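Drorker Support Portal
Ticket: Matt grey finish drying with uneven tone on wall panels
Product: Flatadero 2K wall and panel coating, mid-grey, matt
Site: Wiltholm, ground floor corridor
Raised by: Khalil Twal
Assigned to: Fouad Geagea
Priority: Normal
Status: Closed

Khalil Twal, Monday 08:40
Panels on the corridor side were sprayed last week. Two coats over the Khasawneh primer, mixed 2:1 with the supplied hardener. Film has cured and passes the thumb test, but under the ceiling lights the tone is not even. Some panels look cooler than their neighbours. No runs, no dry spray, no dust. Client will not sign off the corridor until this is explained. Is it a pigment problem?

Fouad Geagea, Monday 09:25
Thanks. Before I look at pigment I need the following:
Batch codes from the lids, base and hardener.
Whether more than one tin was used, and whether the tins were boxed together before spraying.
Wet film reading for each coat.
Lamp type in the corridor and the colour temperature printed on the fitting.
Air temperature during application.

Khalil Twal, Monday 11:10
Three tins of base, same batch on all lids. Not boxed. Hardener all one batch.
Wet film 100 microns on both coats, checked on every second panel.
Lamps are mixed. Original fittings at the stair end are 3000 K. The replacements at the door end have no marking that I can find. There is also a window at the door end.
Temperature was not logged. Heating was on.

Fouad Geagea, Monday 11:50
Same batch makes a pigment fault unlikely, although unboxed tins can still differ slightly if one was not stirred to the bottom. Mixed lamps plus daylight is the more likely cause. A neutral grey will pick up whatever falls on it, and matt grey shows it over a wide area with no clear edge. A real difference between tins normally stops where one tin ran out.

Please do the following, in this order:
1. Switch off all corridor lights and cover the window.
2. Light one suspect panel and one good panel from the same portable lamp, same distance, square on.
3. Compare by eye and with the colour reader if you have one. Take readings at left, centre and right of each panel.
4. Wipe a small area with a lint-free cloth and clean water, let it dry, and read it again. This rules out residue from the masking film.

Do not recoat yet.

Khalil Twal, Monday 15:35
Steps 1 to 4 done. Under the portable lamp I cannot separate the two panels by eye. Reader gives the same result within its tolerance at all positions. Wiping made no difference. With the corridor lights back on the variation returns. 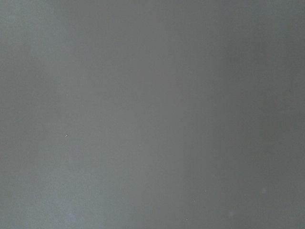 Fig. 1. Matt mid-grey surface: cooler tint at left, paler towards the middle, darker at right. No sharp boundary between tones.

Fouad Geagea, Monday 16:05
Readings are consistent with a sound film. Gradual change of tone with no hard line is what I would expect from mixed light — I would not treat it as a coating defect. Recoating would leave you with the same result and about 2000 ml less material.

Action for site: fit one lamp type along the full corridor, all at 3000 K, and put a blind on the window for the inspection. Keep the reader results with the handover papers.

Khalil Twal, Monday 16:30
Electrician is booked. Client has accepted the readings for now and will look again once the lamps are changed. Can the data sheet say something about boxing tins? Ours only mentions stirring.

Fouad Geagea, Monday 16:45
Agreed, it should. I have passed it to the technical writer for the May revision. Until then: box all tins of base before adding hardener, stir to the bottom with a flat paddle, and strain.

Resolution: no product fault found. Cause recorded as mixed lighting.
Ticket closed by Fouad Geagea. Reply to reopen.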